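Threads > Science > Biology and ethics

Posted in July by Rhona McIver

Tags: Stem cells, Research ethics, Explainers

1/ I read this week the new paper from the Forsberg group and I want to write a few words on it. It is on embryo models, which are grown from stem cells and are made without egg or sperm. English is my third language, so please be patient with me.

2/ First, what they did. They put human stem cells in small wells and let them organise themselves. Out of 500 clusters, 113 reached the shape that the authors wanted. For this field I find it a good rate.

3/ After 8 days the experiment was stopped, as the permit required. The models had something like a yolk sac and the beginning of a placenta layer. They had no heartbeat and no nerve cells.

4/ Some newspapers wrote "artificial baby". I do not like this word. A model of this kind cannot grow to a baby, and the paper says it in the second paragraph, in very clear English.

5/ My colleague Heather Laing works at the Kidham clinic with couples who lose pregnancies early. She told me that most of these losses happen in the weeks which we cannot observe. For her this is the whole reason to do the work. 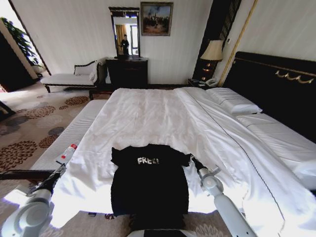
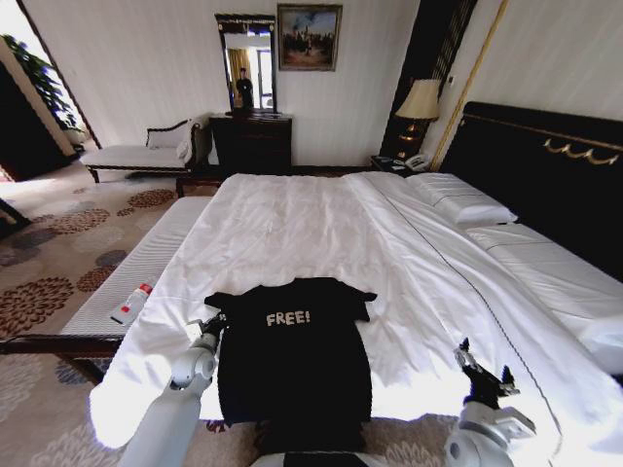 6/ A reader asked me: are these models covered by the same law as real embryos?

It depends on the country. In many places the law was written before such models existed, so they fall in between, and each laboratory follows the rules of its own ethics board.

7/ The Forsberg group had 2 separate reviews, one at home and one at Livley, where the imaging was done. The Livley board asked for a shorter time limit and the authors accepted it. I would like to see the letters published too.

8/ One thing which I miss in the paper is the donors. The cell lines come from the Kultomo bank, and the consent form is from an older time. Did the donors know that their cells could be used for this? The authors give one sentence to it.

9/ Heather thinks I am too strict here. She says the form allows "research on early development" and that is enough. We discussed it over lunch and did not agree.

10/ I will read the supplement tonight, it is long. If somebody has already looked at the gene expression tables, please write to me which clusters they left out.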